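Recording demonstrations with the handheld grippers

These notes are for new members of the Risum robotics club. Read them before your first recording session. You need two grippers, the backpack, and a clear task written on the sheet before you put anything on.

Setting up

Put the backpack on first and tighten both straps. Tie back anything that hangs loose in front of the head camera — hair, hoods, lanyards. Then pick up the grippers, one in each hand, and squeeze each one fully open and fully closed.

Check the marker cubes. The printed faces have to be clean and flat. If a corner is peeling, swap the cube, and write the change in the log under Sopacua, our name for the shared parts drawer.

Before you start the task, hold both grippers out in front of you with the finger pads pointing forward. Keep your arms apart so that one cube doesn't hide the other. Stay still for 10 seconds, then begin.
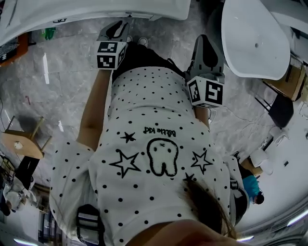
Sugeng Ngau adds that new members nearly always move too fast in their first session, and that a slow recording can be used while a rushed one usually gets thrown out. He also asks that you finish a task even if you drop something. Pick it up with the gripper and carry on.

During the task

Move at the speed you would use to carry a full cup. Turn your whole body when you need to reach to the side. Don't put a gripper down halfway through, and don't cover a cube with your sleeve or your other hand.

If someone needs to get past, stop and wait — you can trim a pause later.

Saving

Return to the starting pose and hold it again before you stop the recording. Name the folder with the task and your initials, then copy it to the Bitthorpe drive. Last September we had 1036 recordings there, and by 3rd May the total was 3368, so folders without a proper name are hard to find again.

Charge the battery pack and put the grippers back on their shelf.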